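Bench notebook, Larnance scenery build, May

Started up again after lunch with a big mug of tea and the terminal at Breron, which has been giving me trouble ever since we moved the jetways over to the new animation setup. The good news first! The apron now loads without the long pause on final, and I flew the approach in from the lake side three times to be sure of it. Pak-hei Chiu had suggested merging the small ground textures into one big sheet (baggage carts, cones, fuel caps, all of that), and he was right, bless him. The stutter at 150 feet is gone on my machine, and I was getting some 40 frames a second with light cloud and the default traffic, so I'm a happy person this afternoon.

The taxiway signs are another story. At night the ones by the north hold glow like shop windows, and I spent far too long poking at the lighting values before I noticed that I'd left the old Cheng library in the custom scenery folder, sitting above ours in the load order. Moved it down, restarted, and they look much better, though still a bit yellow for my taste. Pak-hei, if you get a minute, could you look at them on your monitor and tell me whether it's just mine?

I also had another go at the Hirkitz mesh patch. The runway still has a little hump near the 15 end, enough to make the nose wheel skip if you land long, and I don't want to flatten the whole field to cure it, because the real slope is half the charm of the place. I'll try a smaller flatten area tomorrow, just the overrun and the turning pad.

Still to do before the test build goes out:

- Windsock on the south side is facing the wrong way again
- Winter trees, at least the row behind the hangars
- Read me file, with the load order spelled out nice and plainly
- Clear the old zip files out of the shared folder

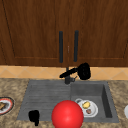 - Send the build to the 5 testers and ask them for their log files this time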